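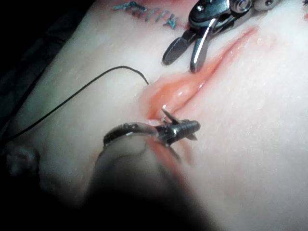 ## Suture practice: notes from the Dreltby skills room

16/05/2023

Dear readers, in the January issue I promised to write something longer about the interrupted stitch, and several of you have reminded me about this promise. I am sorry that it took so long. We were waiting for the new order of pads, and I wanted to use them for some weeks before I gave my opinion.

First, about the pads. The old ones from Jerano were good, but they became hard at the corners and the cuts did not stay open in a natural way. With the new ones the edges of a cut move a little when you pull on the thread, so you learn quickly if you are pulling too much. They also take the red colour well. Ngọc Đoàn prefers to stain the incision before a session, and I have come to agree with her. A clean pale pad is easy to read, perhaps too easy. When the lips of the cut are red and shining, it takes more attention to see where the needle should enter.

Please write on your pad with the marker before you begin, close to the border, where you will not need to stitch. A name or some letters are enough. Last month two people continued each other's work for a whole afternoon, and both were rather proud of the result.

Now to the stitch. The interrupted stitch is the one we ask everybody to learn first. Each stitch has its own knot, and if one of them fails, the others still hold. It is slower than a running stitch, but the mistakes are easy to find and you can take out one without disturbing its neighbours.

Load the needle so that the driver holds it a little behind the middle of the curve. Many beginners hold it too near to the thread end, and then the needle turns in the jaws at the moment when it meets the pad. Enter straight down, and let the curve do the work. If you push forward in a straight line, the needle bends or the hole becomes larger than it should be. On the far side, come out at the same distance from the cut as you went in. Pak-hei Liu puts small dots on both sides for his first groups - he says that after ten stitches they stop looking at the dots.

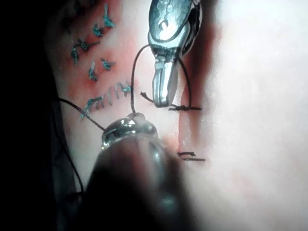
Tying is where most of the time goes. Leave the short end really short, because a long one gets into the loop and you will be fishing for it. Make the loop with the long end, take the short end through, and lay the first throw flat. Only then bring it down. The second throw goes in the opposite direction, so that the knot lies square and does not slip. We ask for three throws with the black thread we have now. With the older thread two were often enough, but I would not rely on this.

Keep an eye on the loose thread during the whole knot. It likes to lie over the instrument, or across a stitch which is already finished, and when you tighten you are pulling on the wrong thing. I lose more minutes to this than to the needle.

How tight is tight enough? The edges should touch and no more. If the pad makes a small hill along the cut, the stitch is too tight. A little gap is a smaller fault on a pad, and I would rather correct that one. Also try to set the knot to one side of the cut, and not on top of it. I admit that my own knots often finish exactly on top.

When you clip the tails, leave enough that somebody could hold them for removing the stitch. In our room we do not measure this, but we do want them to look alike along one row. It is a small thing, and it shows if you were still careful at the end of the hour. 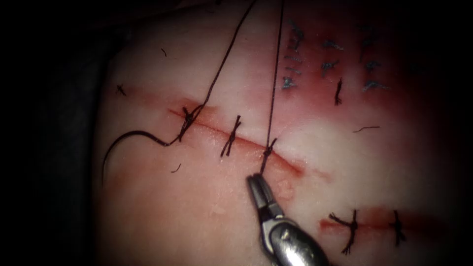

## Using the pads again

A pad can be used for many rows before it is finished. Put the new cut at some distance from the old ones, because the material between them tears if it is too narrow. Old stitches can stay in if they are not in your way, and I find it useful to compare them with the new ones. Wipe the stain with a damp cloth and cold water. Soap leaves a film, and afterwards the marker does not hold.

Needles go in the yellow box by the door of the Coutinho room, also the bent ones, also the ones you think you might want again. Please do not leave a needle hanging on its thread when you go for tea.

The thread from Kila is in the second drawer. If you take the last packet, write it on the sheet, so Ngọc can put it in the next order.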